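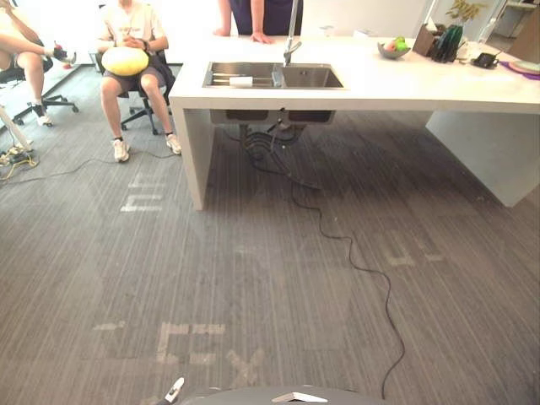
7/12/24

When I came to live in Stosemness I had studied English for 13 years, at school and then at the university, and I could explain in English the causes of the First World War. I could not ask for a colander. I stood in the hardware shop and made a round shape with my hands, and then rain falling down from it with my fingers, and the man brought me a watering can.

I have wanted to write about this for a long time. My friends at home think that a language is something you finish. You pass the last exam and you have it, like a driving licence. But the language I had was the language of newspapers and of essays, and a house is full of small things that are never in newspapers. In my first month I did not know ladle, skirting board, plug hole, tea towel, grater, hinge or lid. I did not know lid! I called it the hat of the pot, and people understood me very well, and so nobody corrected me.

My home town is Pikulau and it is 2,365 kilometres from my kitchen here. My mother has in her kitchen five wooden spoons, and each of them has its own name in our dialect, according to what you stir with it. Here all of them are wooden spoon. I was first a little disappointed by English for this. Then I learned that English people have a teaspoon, a dessertspoon and a tablespoon, and that it matters very much in a recipe which one you take, and that the dessertspoon is somewhere in the middle and half of my colleagues are not sure how big it is. My first English sponge cake was made with the wrong one. We ate it with a lot of custard.
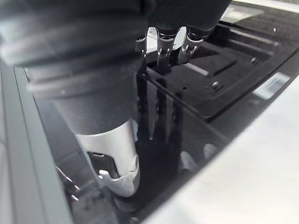
The notebook

In October of my first year I started a notebook. It is a cheap one with a green cover, from the Chan stationery shop near the harbour, and I gave myself the rule that I could write in it only words which I had needed and did not have. If I met a nice word in a novel, it could not go in. If I stood in front of a dripping tap and could not telephone the plumber because of one missing word, it went in the same evening.

The word for the tap was washer. I was quite angry about washer, as I had already learned that a washer is a person or a machine who washes, and now it was also a little flat ring. The plumber was patient with me. He drew it on the back of his invoice and I glued this piece of paper in the notebook, where it still is.

Some pages are only about verbs. To rinse, to soak, to wipe, to scrub, to scour, to drain. In my language we have two verbs for all of these and the rest we do with the tone of voice. I still mix up scrub and scour. I also have a page for things which you do with dough, and this is the most dirty page because I wrote it while I was doing them.

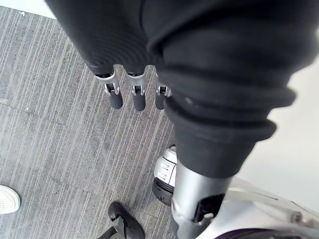 What the evening class did not help with

I went for one winter to the evening class in the Grinero building. The teacher was kind and the room was warm, and I do not regret the money. But the class was for the exam again. We wrote letters of complaint to an airline. We discussed if tourism is good or bad. There were 22 of us and I think that all of us went home afterwards to kitchens where we did not know the names of things.

What helped me was the neighbours, the back of packets, and washing up after other people's dinners. I recommend the last one most of all. If you are a guest and you dry the dishes, you must ask where everything goes, and the host tells you: in the drawer under the hob, on the draining rack, behind the gravy boat. Gravy boat! I laughed so much that I had to put the plate down. I learned more on my feet with a wet towel than in the whole winter with the airline.

And it goes slowly in the other direction too. Last summer I was at my mother's and I wanted to ask for the peeler, and the word in my own language did not come. It was there and it was not there. My mother gave it to me without waiting for the word, as she saw the potato in my hand. I was sad for a moment, and then I wrote this word in the notebook too, although it was against my rule.
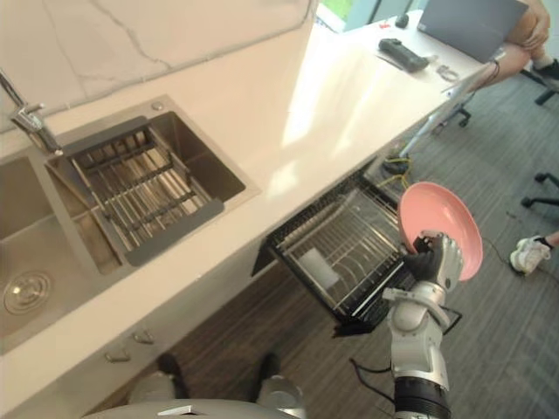 Giorgia Gatti wrote to me after my last post that for her it was the same with sewing: she could read a contract in English but had to point at a bobbin. She asked if I would put my whole list on the blog. I will do it, but please give me some weeks, my handwriting is bad and the dough page is nearly impossible to read. I must also check the spelling of sieve, which I have written in four ways.

Contact me | © All texts are mine, please ask before you copy | Back to top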